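Filming at Brillevgate Raceway: Frequently Asked Questions
Location Office, Brillevgate Raceway
Updated January
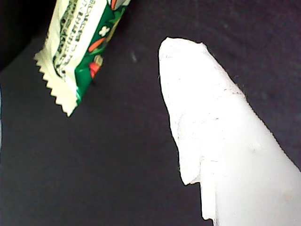 Productions may film at Brillevgate on any non-race day for which a location permit has been issued. The permit covers the 2-mile oval, the pit lane, the garages and the infield road. Grandstands are covered only if they are named on the permit. All items brought trackside must be listed on the property sheet, including food used as props. A small item such as a snack bar in a wrapper with a crimped, saw-toothed end goes on the sheet as one line, and the wrapper must be carried out at wrap.

How do I apply for a permit?
Send the application form, a shooting schedule and a one-page summary of the scenes to the location office. Applications are handled by Annick Pruvost, location coordinator. Incomplete applications are returned without review. A script is not required unless the scenes include a crash, a fire or the use of the track's name in dialogue.

How far ahead should I apply?
Six weeks for still photography and interviews. Scenes with moving vehicles take longer to approve, and no fixed period is given for them. The date is not held until the deposit has been received.

What does the daily rate include?
Access from 6 a.m. to dusk, one gate attendant, paddock power, and use of the drivers' meeting room as a production office. It does not include track safety crew, ambulance cover, lighting or catering. These are quoted separately.

Can we run cars at racing speed?
Yes, with approved drivers. The speed limit for filming is 173 miles per hour on the oval and is checked by the timing system. Any car running above highway speed must have a roll cage and a working radio. The two short chutes may not be used for side-by-side running while a camera car is on track.

Can we use our own camera car?
Yes. It must pass the same inspection as any other vehicle, and every arm, crane or mount must be fitted at the time of inspection. If a mount is changed during the day, the car is inspected again before it goes back out. Crew members may not ride on the outside of a vehicle.

Are period cars available?
The raceway does not own any. Most productions rent from private collections. The Evangelista collection, stored in the north garages, lends cars for static scenes and for slow parade laps. Terms are set by the collection and the raceway takes no part in them.

Can we film during a race weekend?
Only as a second unit, with no more than two cameras, and only from positions assigned by race control. Actors may not enter pit lane during a session. Broadcast footage is held by the rights owner and cannot be licensed through this office.

Can the raceway stand in for another track?
Yes. It has done so several times, including for the fictional Midwestern speedway in the feature "Hunlow." Temporary signs may be hung over permanent ones if they are tied or clamped. Adhesives are not allowed on the outer wall or on the scoring tower. Sponsor boards must be either covered or cleared in writing with the sponsor.

Can we paint the track surface?
No. Start lines and grid boxes may be marked with removable tape on the infield road only. Tape on the oval is a hazard and will be lifted by the track crew at the production's expense.

How are engine sounds recorded?
Sound-only sessions are booked by the half day. Codine, the post-production house that recorded on site last season, placed its microphones at the exit of Turn 2 and under the bridge, and both positions now have permanent cable runs. Onboard microphones must be fixed inside the bodywork.

Can we use drones?
Yes, with a licensed pilot and proof of insurance. Drones may not fly over occupied stands or over a car moving faster than pit lane speed.

How are crowd scenes handled?
Extras enter through the east tunnel and are seated in marked sections. Open flame and smoke effects are not allowed in the stands.

What happens if it rains?
High-speed running stops when the track is declared wet. Other work may go on. One weather day can be moved to a later date without a new permit. Deposits are not refunded for weather.

What credit is required?
The end credits must read "Filmed at Brillevgate Raceway." Send the final wording to the location office before picture lock.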